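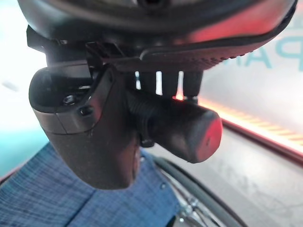

Kolthorpe三部曲 中文典藏盒装版(附《Iltitz旧地图册》)

售价:228元
出版:Okafor书坊
上架:Gurby小店
装帧:硬壳函套,三册平装,另附地图册一册
正文总页数:1204页
地图册:104页
状态:现货,二月这一批

终于可以写这个页面了!这套书我从第一册的旧译本追起,中间断过好几年,后来书坊说要重译合出,我隔三差五就去问人家进度,问到对方看见我的头像就直接回“还没”。现在书就码在我脚边,我一边打字一边忍不住又翻了两页。

先给没读过的朋友讲讲故事,放心,只讲到第一册前三分之一。Kolthorpe是一座建在盐崖上的城,城里的人靠“借声”过日子:你可以把自己的声音抵押给钟楼,换一冬的粮食,换一条船,换一个不会被征走的弟弟。女主角是钟楼里抄账的学徒,有天夜里她在账册上看到一笔不该存在的借据,借的人早就死了,利息却还在涨,而且一直记在她母亲名下。她带着那一页纸逃出城,往北走,去找传说中发行第一张借据的国家Iltitz。问题是,Iltitz在所有新地图上都被涂掉了。

就是这么一个开头。我当年是在长途车上读的,坐过了站。

第一册节奏偏慢,我得先讲清楚。前面几章几乎都在写钟楼里怎么记账、怎么敲钟、学徒之间怎么抢靠炉子的铺位,喜欢一上来就打的读者可能会着急。可我自己特别爱这一段(真的很爱!),后面两册里好多让人心口一紧的地方,根子都埋在这些琐碎里。第二册换成双视角,多了一个替钟楼追债的人,他和女主角那种互相提防又不得不共用一盏灯的关系,写得很克制,想看甜的会觉得不够,想看拉扯的应该会来找我哭。第三册我不讲。

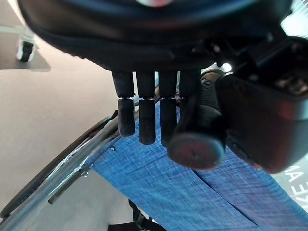 再说翻译。旧译本把“借声”译成“典嗓”,我读惯了,刚拿到新译稿时还有点别扭,读了几十页就转过来了。新译的对话顺了很多,钟楼里那些老抄写员讲话带一点方言味,又没有方言到看不懂。诗歌部分也重译了,押韵,念出来好听。书坊还在每册后面加了人名地名对照,旧读者可以对着查。

有一处我个人不太满意:第二册里那首摇篮曲,旧译有一句我记了很多年,新译改得比较平。你们读到了可以来告诉我是不是我恋旧。

地图册是这一版才有的,单独一小本,塞在函套最右边那格。里面收了Kolthorpe的城区图、盐崖剖面、几条北上的路线,还有同一块地方在不同年代的画法,一页一页看下去,Iltitz的边界越缩越小,最后变成一片没有名字的浅灰色。建议读完第二册再翻后半本,后面那几张图的标题有剧透。我就是手快,被剧透了一脸。

版本区别也集中写在这里,省得大家一条条问:

旧版:三册分开卖,开本大一点,没有函套,目前已经断货,我这里也没有了。
典藏盒装版:就是本页这套,重译,开本小一圈,单册可以单手拿着看,函套深绿色,书名烫暗金。
电子版:书坊那边在做,我不卖电子版,别问我时间。

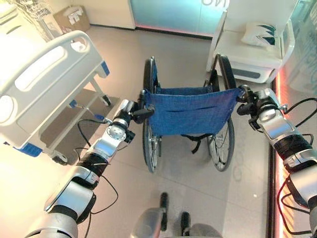
字号比旧版略小,行距倒是放宽了,我晚上在床头灯下读着不累。纸是偏黄的轻型纸,三册加起来几乎1204克,和页数撞上了,我称完自己笑了半天(函套和地图册没算在里面)。书脊胶装,摊得开,但别使劲往后掰。第一册拿到手时封面会有一点点翘,压一晚就平。

下单前请看一下:

每个账号限购2套。
函套是纸板做的,运输途中四角可能有轻微磕碰,介意完美品相的朋友请在备注里写“挑角”,我会从手头的货里尽量给你挑。
默认发普通快递,下午四点前付款当天寄出,晚了就第二天。
未拆塑封可以退换,拆了之后如果发现缺页、倒装、印糊,拍给我看,一样给换。
不单卖地图册,也不拆函套。

有人问适合多大的孩子读。我觉得上了初中就可以自己看,里面有死亡,有战争,没有特别血腥的描写,第三册有一章围城写得很压抑,年纪小的可以陪着读。也有人问是不是非得按顺序,是的,请一定从第一册开始!第二册开头没有前情提要,直接跳进去会连谁欠谁的债都搞不清。

如果你喜欢那种魔法有代价、人人都在算账、主角没有什么天选血统的故事,这套多半合你胃口。想要宏大战争场面的,书里有,只是不多,集中在最后一册的中段。

赠品是一张钟楼借据样式的书签,每套一张,送完为止,目前还有小半箱。书签背面有空白的签名栏,我那张已经签了,抵押的是早起的权利,到现在也没有赎回来。

书评区在页面最底下,写剧透的朋友麻烦在第一行标一下是第几册。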